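机器能否承担办公区域的地毯清洁及织物整理工作

社区互助 > 设施与后勤 > 自动化设备

Stellano 行政事务部
发布于6月7日　浏览 1,346

各位同行:

我单位办公楼公共区域铺设低绒商用地毯,日常保洁由外包单位承担,内容包括吸尘、局部去渍、拾取地面细小杂物,以及会议结束后整理座椅和收回遗留织物(披肩、罩布、外套等)。现有合同即将到期,管理层要求我部提交一份书面意见,说明上述工作中哪些可交由机器完成,哪些仍须由人工完成。

我部已查阅若干供应商的宣传资料。资料中多为自动洗地机和扫地设备,另有少量带机械手的机型,宣称可折叠衣物、擦拭桌面、归还物品。由于资料未说明测试条件,我部难以判断其是否适用于日常运营。现请教以下事项:

一、带手指的机器能否可靠拾取地毯上的头发、线头等细小杂物;
二、能否处理柔软、无固定形状的织物;
三、如暂不具备条件,合同中应如何预留调整余地。

本楼夜间无人值守,各层均有桌椅,布局经常变动。如有实际使用经验,敬请详述。

Plitik 后勤服务中心
采纳回复　122 人认为有帮助

现就所提三项分别答复如下,供参考。

关于细小杂物。建议将该项工作归入吸尘,不宜归入抓取。头发贴附于绒面时,高度极低,指尖须与地毯表面接触并施加适当压力方能夹起,压力不足则滑脱,压力过大则将其压入绒毛。我中心去年在库房一侧试用过带机械手的设备,拾取纸杯、文件夹等物的效果尚可,拾取线头则多次落空,最终由吸尘设备统一处理。条纹地毯另有一层困难:浅色与深色条纹相间,细线与花纹在颜色上接近,视觉系统容易漏检,也容易将花纹误判为杂物。贵单位如采用条纹地毯,验收时务必以实际地毯为试验面,不应接受在素色地板上得出的结果。

关于织物。已知形状、摊放平整的毛巾和床单,目前在固定工位上可由机器折叠,速度低于熟练员工。随意搭放在椅背或地面上的织物则属另一类问题。织物下垂后会遮挡手部和相机视线,设备看不见自身手指的位置,也就难以判断是否已经抓住、抓住的是一层还是两层。深黑色、无光泽的面料尤其不利,褶皱边缘的明暗差别很小。我中心的意见是,现阶段不应将散放织物的收取列入机器作业范围。

关于合同。建议将保洁内容拆分计价,至少分为以下各项:
1. 开阔区域吸尘;
2. 家具下方及周边吸尘;
3. 局部去渍;
4. 织物及遗留物品整理。
第1项可允许承包方以自动设备替代人工,并约定覆盖面积和复查方式。第2项视家具情况而定,椅脚较细、布局常变的区域仍应由人工补做。第3项、第4项保留人工。合同期不宜过长,可设中期评估条款,届时按新的设备条件重新议价。

另请注意,设备采购价格之外,尚有充电位置、网络接入、夜间故障响应等费用。我中心首次测算时未计入夜间响应,后来不得不追加预算。

Quaye 采购办
回复

同意上文。扫地设备可以买,机械手再等等。我办5月询价时,供应商不肯将拾取成功率写入合同,仅愿意写“支持该功能”。请贵部注意这一措辞。

另:演示时请自带物品,不要使用供应商准备的物品。

Tastine 设备评估组
回复

我组从事服务类设备的第三方评估,对前述意见作几点补充。

首先,“能否完成”与“能否无人看管地完成”应分别评价。我组的做法是对同一任务连续执行 100 次,其间不更换场地、不重新标定,逐次记录是否完成、是否需要人工介入、是否碰触周边物品。委托单位往往只关注第一项,而实际运营成本主要取决于第二项和第三项。在有桌椅的环境中,机器肢体与家具之间的余量很小,碰触记录应当作为一票否决的条件之一。

其次,去渍工作常被低估。地毯上一处颜色略深的模糊印迹,可能是污渍,也可能是磨损或绒毛倒伏,仅凭外观无法区分。保洁员通常先用手触摸,再选择清洁剂。机器若无相应的触觉判断,直接施用清洁剂可能造成更明显的色差。建议贵部将该项明确列为人工作业,机器至多承担发现和上报。

再次,关于多指机械手的选型。手指数量多不等于适合地面作业。手指的金属关节部分存在铰链和开孔,织物纤维、头发有可能进入其中,应向供应商索取清洁与维护规程,并确认拆洗是否影响保修。凡用于接触织物的设备,我组均要求供应商提供关节部位的防护方案,未提供者不进入后续测试。

最后,答复贵部的总问题:以我组目前掌握的情况,开阔地毯的吸尘可以交由机器完成;细小杂物的抓取、散放织物的整理和局部去渍,尚不具备无人看管的条件。建议意见书按此表述,并注明 3 个月后复核。

条纹地毯上的浅淡暗斑、其旁一根似头发或细丝的弯曲细线,以及搭在机械手上方的黑色织物,均属前文所述各项困难,可对照参阅:
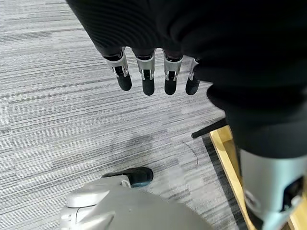
相关主题

自动洗地机夜间运行的消防报备要求
外包保洁合同中的设备替代条款范本
商用地毯局部去渍的验收标准
服务类设备试用期间的责任划分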